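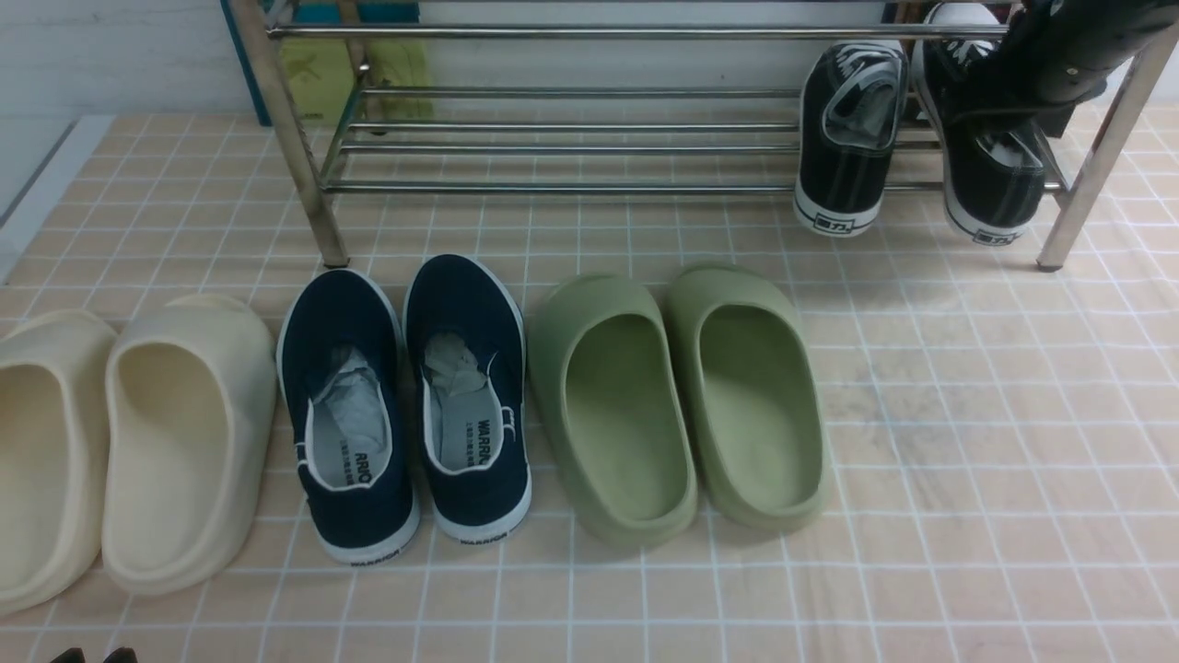

Re: Draft 7 of the Haugen home-tidying practice notes
January 2019

I read the draft twice. Most of it is fine. My trouble is with clause 14, which says a shoe task passes when the floor is "in an orderly state." Orderly by whose rule? Bonero and Vinier could both claim a pass on the same hallway and leave it looking different.

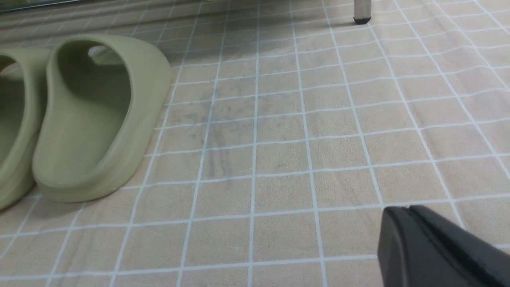 Vinier replied that the clause was left loose on purpose, and that a fixed layout would only reward whoever tuned for it.

Fine, but loose wording gets tuned for too. 2,000 trials against a vague test tell me very little.

The earlier message said:

> We propose that pairs be kept together, heels to
> the front, with no contact force limit for soft
> footwear. 107 runs under Remix gave us no cause
> to add one.

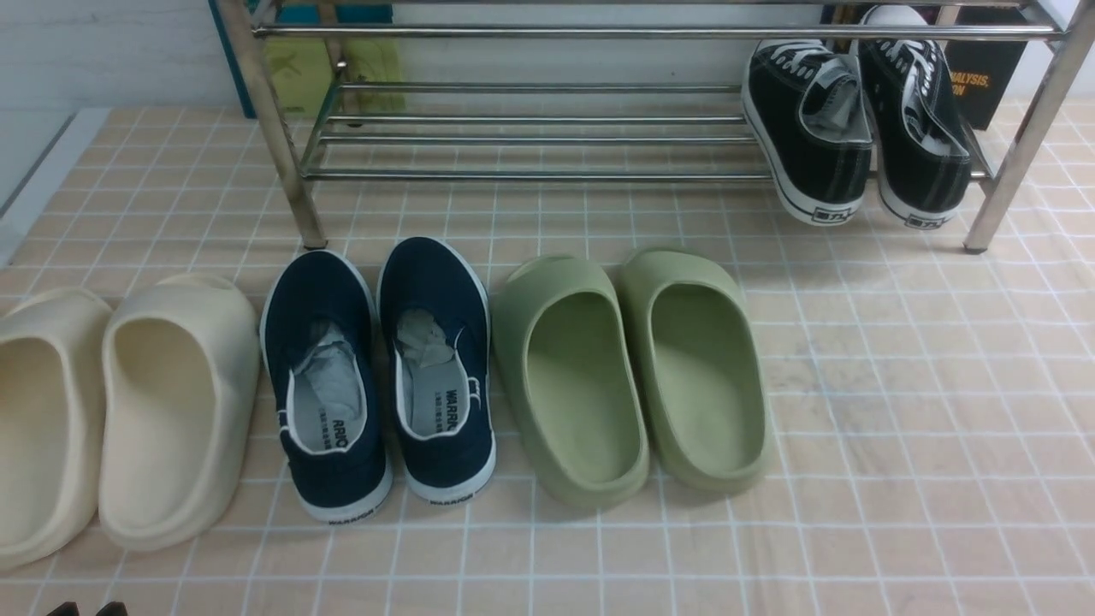
I don't accept "soft footwear" as a class. A limit should be tied to what the fingers close on, and the draft never says whether that means the sole, the strap or the collar. Molded slides and canvas slip-ons stuffed with tissue paper can stand in the same row, and I would not grip them the same way. The draft also skips what to do if the paper comes out - is that a fault, or a note in the log?

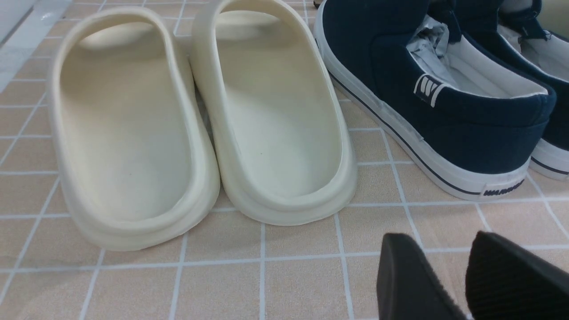

Slides and slip-ons, open fingers at lower right.

Until clause 14 names a grip point and a layout, I'm voting no.

Filed under: Standards talk, Household handling
Contact the list owner | Back to top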